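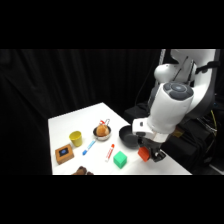 ## 3. The table and what goes on it

I should say something about the things themselves, which tend to get squeezed into a footnote in papers like this one. Our set (we call it Mandagi, after the shared drawer it came out of) is meant to look like the stuff that piles up on a family's kitchen table by four in the afternoon. Toy blocks, markers, a cup, a little box or two. I bought most of it myself in September, and the whole lot cost less than one of the matched sets we used in Trerkidow.

The tabletop is white and I kept it that way. We tried a patterned cloth early on and I hated it — small things simply vanished into the print, and I spent a whole afternoon hunting for a marker cap. Behind the table we hang a black curtain, mostly so that the bookshelves stay out of everybody's notes.

### 3.1 Why blocks get stacked

Stacking is the piece of table play I care most about, and it's also the messiest to write down. When does a stack start? Cloner, the scheme we inherited, says it starts when one block is let go on top of another. I find that too strict! Plenty of the interesting fussing goes on before anything is released, with the upper block right over the lower one, and Cloner throws all of that away. So in our notes a stack has three stages: approach, meeting and release. Figure 2 would go down as a meeting, or as a late approach if you're a stricter reader than I am.
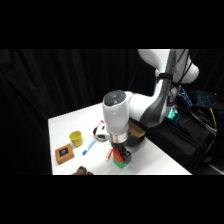
*Figure 2. Red block over green block, with other small things left on the table, among them a yellow cup and a blue and white marker.*

The neighbors matter too. A slim upright thing right beside a stack changes how much room there is to work in, and I wish I'd recorded that from day one. I didn't, so the first 200 entries have no neighbor column at all (sorry to anyone reusing them). From entry 201 on, we note whatever stands next to the lower block, and whether it's upright or lying down.

### 3.2 Layouts

Layouts were drawn from Wurker, our list of 750 starting arrangements, and each one used was set out by hand from a printed sheet. I allowed a bit of slop. If the sheet said the cup went behind the box and it ended up slightly to one side, we left it alone — real tables aren't tidy either. Blocks were the exception, and I measured those.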